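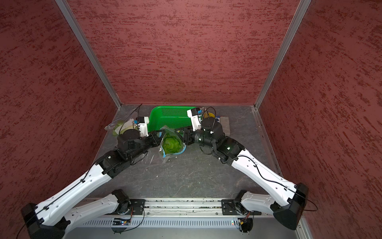 Both arms on the rail, lettuce on the table. Bench at Brirkero.

Fri 25 May

Long one tonight, my back hurts and I have romaine in my hair somehow. I got to the shop right after work and had the bench to myself until closing, so I decided this was the evening for the bag job. I've been putting it off since we got the second arm moving. The bag job is the one where the arms get heads of lettuce out of zipper bags and into the green basket, and it sounds so small when I say it to people! They nod politely. Then I try to explain that a bag has no shape, it's a different bag every time you look at it, and they go find another drink.

First hour was all cables. The wrist camera line on the left arm has been dropping out whenever the elbow folds past a certain point, and I finally quit blaming the software and re-clipped the whole run with more slack up near the wrist. It sticks up in a silly loop now but it didn't drop out once all evening. I should have done that two weeks ago. I also tightened the mounts on the rail, which had worked loose again, and I really need to buy the threadlocker and stop just writing "buy threadlocker" in this diary.

I love the red walls more every time I work in there, by the way. The old background was whatever happened to be going on behind the bench, people walking past, someone's bike, and the cameras got confused by all of it. With the panels up between the aluminum posts it's like the arms have their own little room. Somebody at the shop said it looks like a steakhouse. Fine, it's a steakhouse. 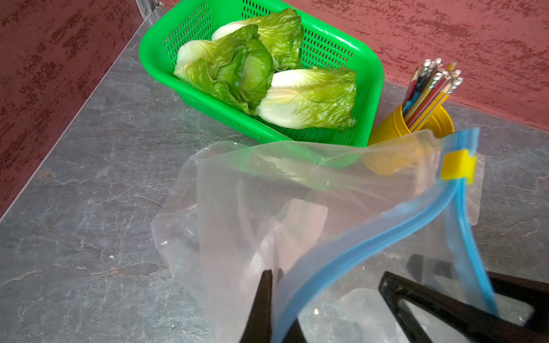 Anyway, the fingers. I printed the new pair from the Karaki files on Tuesday night, the ones with the pointier tips, and I was nervous about them because pointy plus thin plastic seems like asking for holes. The old blunt ones just pushed the bag around the table like a dog with a food bowl. The trick (I think, I've only had the one evening with them) is to come in low and flat with one finger and let the bag sort of fall over it, and only then close. If I close while I'm still moving down, the film bunches up in front and I get a big fat pinch of nothing.

I ran everything through Prarkodow, same as before, at speed setting 116. Tried 99 for a while and it was smoother but so slow I caught myself leaning toward the table to help. Stayed at 116 in the end. I'm saving the settings as profile 777, because it's easy to remember and because I could use the luck.

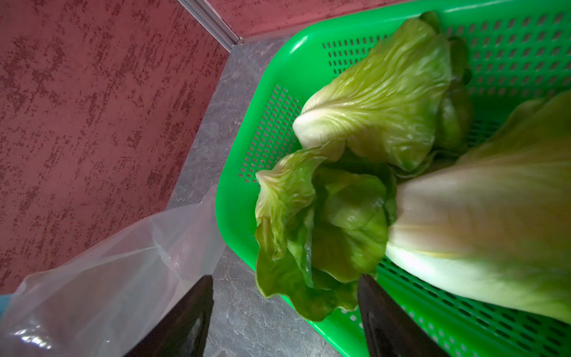
Grip force is the thing I keep going around and around on. Too little and the head slides out and rolls, too much and I'm making salad. I had the current limit set for the foam blocks I practiced with all winter, and foam forgives everything. Lettuce really doesn't. What I noticed tonight is that the heads lying in the basket all want to be handled differently, even though they came from the same store. The one wrapped up tight like a romaine heart is easy, it's practically a handle. The loose one in the middle with the frilly leaves opening out is the problem, there's nothing solid on top for a finger to find, so you have to come at it from the sides with the fingers well apart. So I wrote myself a note: wide open first, then down, then close slow. And turn the stem ends toward the arm when I set up, at least until I trust it more.

The other thing is the basket itself. I was worried about the slots catching the fingertips, so I wrapped a bit of tape on one tip and not on the other and tried both. Couldn't tell you which was better. I'll do it properly some other night when I'm not hungry.

I stopped halfway through and ate a granola bar outside and read the Ustell forum on my phone. There's a long thread about bags, everybody has a different opinion, half of them want suction cups. I'm not ready to be a suction cup person. It would mean a pump, and the pump would mean noise, and the shop already complains about my fans.
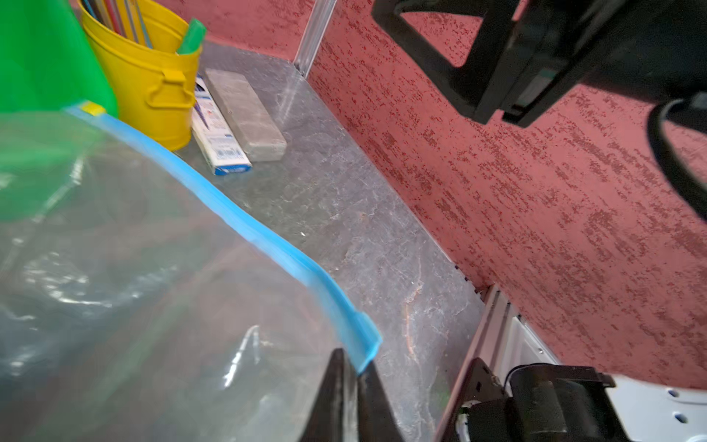 Went back in and did the second half of the session on just holding the bag steady with one arm, which is the boring part and probably the part that matters most. If the holding arm lets the bag sag, the other arm is hunting for an opening that keeps wandering off. I tried holding it high, then low, then off to one side, and made a little sketch of each in the back of the notebook. Low feels better to me but I want to look at the recordings before I decide anything. My gut was wrong about the cable, so I don't trust it this week.

Wiped down the table at the end, badly. There's still grit and bits down in the groove of the front rail and I couldn't get at it with a cloth, so I need a stiff brush or one of those little vacuum nozzles.

To do before the next one: brush, threadlocker (!!), fresh lettuce, more of the bags with the slider since the other kind are hopeless. Check the left shoulder for play. Ask at the desk if I can keep the bench setup as it is through August, or if I have to take the walls down for the summer classes. I really hope not, it took me a whole weekend to get those posts square.

Home late, salad for dinner.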